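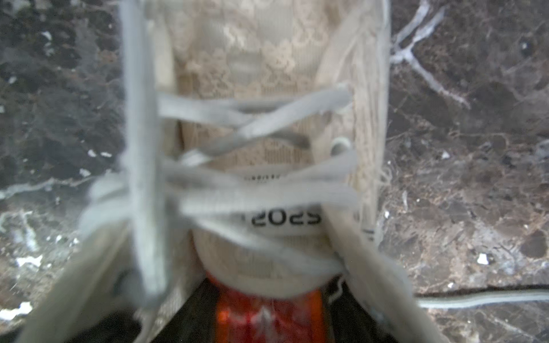 About Kernness

Kernness is a shoe care and relacing workshop. We work on canvas, lace and other textile sneakers for private customers and for two resale shops, Finik and Cinton. Leather is sent to Beyene, a separate firm.

The workshop opened in September with a single bench. By March 2024 we had logged 3,762 pairs.

How a pair is processed

Each shoe is handled singly. Laces are loosened from the top eyelets down and drawn out by the tip, never by the middle, as a pull at the middle loads the eyelets unevenly. Eyelets are checked for sharp rims. Loose threads along the side panels are trimmed, and frayed seams are noted on the job card before any cleaning starts. 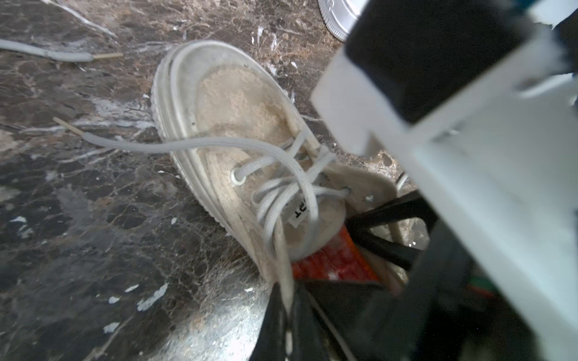

Canvas uppers are brushed dry first, then cleaned with a neutral soap solution. Ribbed rubber soles get a stiffer brush along the grooves. Woven labels are left in place — we do not remove or replace them, even when worn. Drying takes around 14 hours at room temperature. No heaters are used.

Relacing is done in a flat criss-cross unless the job card states another pattern. Both ends are evened out at the last pair of eyelets, and damaged aglets are replaced.

Turnaround and storage

Standard jobs are returned within 21 days. Finished pairs are held for 100 days after notice is sent. Orders are accepted by mail or at the counter, with one job card per pair.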